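Urkivier Handheld Demos – data card

Version note: 2023-06-21, replaces the April pre-release. Recordings from the pre-release were re-exported with new timestamps and should not be mixed with these.

Summary

Urkivier is a set of two-handed household demonstrations recorded with handheld grippers. The operator does the task directly, with a gripper in each hand, and no robot arm is present during recording. The set is meant for training and testing policies that will later run on a pair of arms fitted with matching jaws.

The release has 201 sessions and 900 cut episodes across nine tasks. Episodes longer than 40 seconds were split at the nearest point where both jaws were open.

Layout

Each session folder holds:

head/ – video from the head camera, one file per session
left/ and right/ – video from the gripper cameras
poses/ – gripper poses in the session frame, one table per hand
width/ – jaw opening, normalized from 0 (closed) to 1 (open)
episodes.csv – start, end, task code, operator code, keep flag
notes.txt – free text from the operator, often blank

File names are lower case. Task codes are listed in tasks.csv at the top level. Codes starting with x are practice runs and are left out of the episode count.

Hardware

The grippers are Gromden handhelds, second revision. Each carries its own wide-angle camera, and cube-shaped marker blocks with square patterns are mounted on the back. The head camera tracks the blocks whenever they are in view. When they are not, the pose comes from the gripper camera and the onboard motion sensor, and the row is flagged with src=2.

Fixed marker boards set the session frame. A board that was bumped during a session ends that session. Sessions cannot be joined across a board move, even in the same room.

Site conditions

Rooms were not cleared before recording. Floors and tabletops are often glossy, daylight comes in through large windows, and bags, boxes and cables are left in place. Both views here are from one visit to the Teltex site: the first from the head camera, with both sets of jaws at a sheet of paper on the floor, the second from a gripper camera facing a round table. 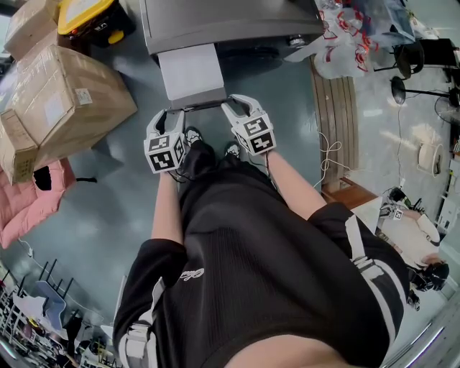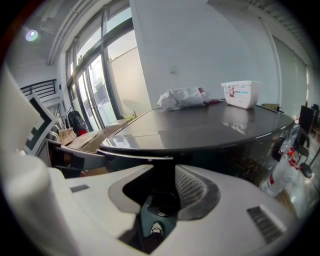

Recording procedure

1. Place the marker board upright and check that it is seen by the gripper cameras from the starting position.
2. Start the head camera, then both grippers. Order matters for the sync step.
3. Close and open both jaws twice in view of the head camera. The sync script looks for this pattern.
4. Hold still for two seconds.
5. Do the task at a steady pace. Keep fingers behind the jaws. If a hand touches the object directly, finish the attempt and set keep=0.
6. Open both jaws and pull back before starting the next attempt.
7. Stop the grippers first, then the head camera.

Two operators may work in the same room. Their sessions are stored separately, and marker IDs are never shared between gripper pairs in use at the same time. If you write your own tracker, filter by the IDs in session.json or you will pick up the other pair.

Processing

Poses are smoothed with the Cheng filter from our tools package, default settings. Raw poses are kept in poses/raw/. Lens distortion is left as recorded in all video, and the dark border of the gripper view is part of the file. Calibration values are per device, so read them from the session folder each time.

Known problems

Reflections of windows on polished surfaces cause short pose jumps in the gripper view. Most are caught by the filter. The rest are listed in jumps.csv.

Thin sheets are hard to see in the gripper view at the moment of contact. Use jaw width together with the head view to find the grasp time.

Right-hand width drifts upward in long sessions – up to 0.03 by the end. A correction is planned but is not applied in this version.

Some head video shows the operator's torso and legs, and sometimes other people at work. Do not try to identify anyone in the recordings. Requests to remove a session go through the project tracker, with the session code in the title.

Splits

train.txt and test.txt are split by room. No room appears in both. There is no official validation split.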